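Section 7: Mounting and storing woodblock prints in the Plastia archive frame
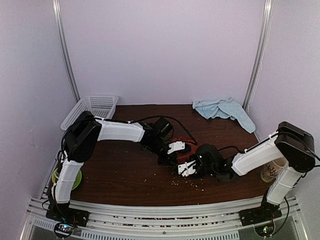
7.1 Before you begin

This section is for the keeper of a small print collection who wants to frame Japanese woodblock prints or other works on thin paper. It is valid for the Plastia frame in both sizes. If your print is a triptych, read section 8 first, where the joining of the sheets is explained.

You need the frame, the window mat, the back board, hinge paper, wheat starch paste, a soft flat brush, blotting paper and two flat weights. The hinge paper and the paste are in the small bag with the frame. The blotting paper and the weights are not included.

Wash and dry your hands well. Cotton gloves are not recommended for thin paper, as you cannot feel the edge of the sheet and can easily bend it.

CAUTION: Woodblock colors can run when they become damp. Purple and some reds are the most sensitive. Keep the paste and the water cup on a separate table.

7.2 Checking the print

1. Lay the print face up on a clean sheet of blotting paper.
2. Look at the four corners and along the center fold, if there is one. Old prints were often kept in albums, and small wormholes near the binding side are normal.
3. Turn the print over, using a second sheet of blotting paper as support. Do not lift it by one corner.
4. Look for old tape or old hinges. If you find them, leave them in place and ask a paper conservator. Pulling them away takes the surface of the paper with them.
5. Write the condition in the collection record with a soft pencil. Never write on the print, also not on the back.

Note: If the print has a collector's seal on the back, copy the seal into the record now. After mounting it is not possible to see it without opening the frame.

7.3 Attaching the hinges

1. Tear two hinges from the hinge paper, each 13 mm wide. Tear them and do not cut them. A torn edge is softer and does not show through the front.
2. Mix the paste until it is smooth like thick cream. Lumps will press into the print.
3. Brush a thin layer of paste on the upper third of each hinge. Wait one minute.
4. Put the hinges on the back of the print at the top edge, 17 mm in from each side.
5. Cover with a small piece of blotting paper and put a weight on each hinge.
6. Change the blotting paper after five minutes, then leave the weights in place until the hinges are fully dry. In November and other humid months this can take the whole afternoon.
7. Fasten the free part of the hinges to the back board with the same paste, and dry them in the same way.

CAUTION: Do not paste the print along all sides. The paper must be free to move when the humidity changes, otherwise it will make waves or tear.

7.4 Closing the frame

1. Lay the window mat over the print. The mat must not touch the printed area, but it may cover the blank margin.
2. Clean the inside of the acrylic sheet with the dry cloth only.
3. Put the mat, the print and the back board together into the frame and turn the metal clips inward, starting with the two long sides.
4. Hold the frame upright and look from the side. There must be a small space between the acrylic and the print.

Note: Frames delivered before the Satimley edition have screws in place of clips. Tighten them by hand.

7.5 Labels and storage

Put the label on the lower left of the back board. Write the artist, the title, the publisher if it is known, and your inventory number. The label sheet has space for 178 entries and can be ordered again from Otbridge.

Store the frames upright on a padded shelf, away from outer walls and heating pipes. After three months on display, let the print rest in the dark.

For questions on older Juhász mats, which have a different window size, please write to Kornél Hajdu at the Otbridge service desk and give the number printed on the back of the mat.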